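Pick-and-Place from a Raised Platform: Effect of Demonstration Start Position on Grasp Success

Final report, Robotics Project Module, Skestine

Summary

We trained a small imitation policy to grasp a red cube from a raised platform with a low-cost servo arm and a two-fingered gripper. Two training sets of equal size were compared. In Set A every demonstration began from the same rest pose. In Set B the start pose was varied by hand before each recording. The policy trained on Set B completed 56 of 70 test trials, against 41 of 70 for Set A. Most of the difference came from trials in which the platform had been turned relative to its training position.

1. Background

The previous group working on the Plaltholm task set reported that their policy failed mainly in the last part of the approach, when one finger landed on top of the cube or pushed it sideways. They put this down to camera resolution. We suspected the data. Their demonstrations all followed nearly the same path, so the policy had few examples of correcting a small error close to the cube. Our question was whether more variety at the start of the motion would give more variety at the end of it, without collecting extra demonstrations.

2. Method

Demonstrations were recorded by teleoperation with a leader arm. Joint positions and camera images were logged together and trimmed so that each episode ended with the cube lifted clear of the platform. Both sets were recorded by the same two operators, who alternated in blocks to spread any difference in style.

The cube starts on the top slab of a mint-green platform standing on short feet. The raised surface matters for the grasp: the fingers can come down on either side of the cube, but a tip that goes too low meets the slab and the wrist servo stalls. We therefore treated finger height at closing as a separate measure.
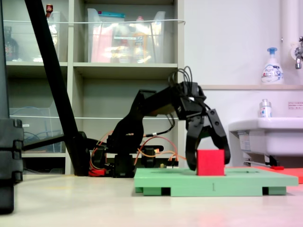
Closing was triggered by the policy itself, with no distance threshold. A trial was scored as a success if the cube left the slab and stayed in the gripper for 2 seconds. A trial was scored as a contact failure if a finger touched the slab before closing, and as a miss if the gripper closed without holding the cube. Anything else, including a servo fault, was repeated and not counted.

The policy was the sequence model supplied with the Quintero toolkit, left at its default settings except for the batch size, which we halved to fit the memory of the lab machine. Each set was trained from scratch with the same seed.

3. Results

Set A: 41 successes, 18 contact failures, 11 misses.
Set B: 56 successes, 6 contact failures, 8 misses.

The drop in contact failures is the main result. With the platform in its training position the two policies were close. With the platform turned, the Set A policy tended to continue along its learned path and correct late, whereas the Set B policy began to adjust before the gripper was over the slab.

Misses changed little — in both sets they were mostly early closings. Varying the start pose does not seem to help with the timing of the grasp.

4. Limitations

Only one cube and one platform were used. A single seed per set means that part of the difference may be training noise. Lighting was not controlled. The shoulder joint also developed some play during Set B and was retightened before testing, so the arm used in the tests was slightly stiffer than the one used in recording.

5. Further work

The next step would be to vary the end of the demonstration directly, by starting some episodes with the gripper already near the cube and slightly off centre.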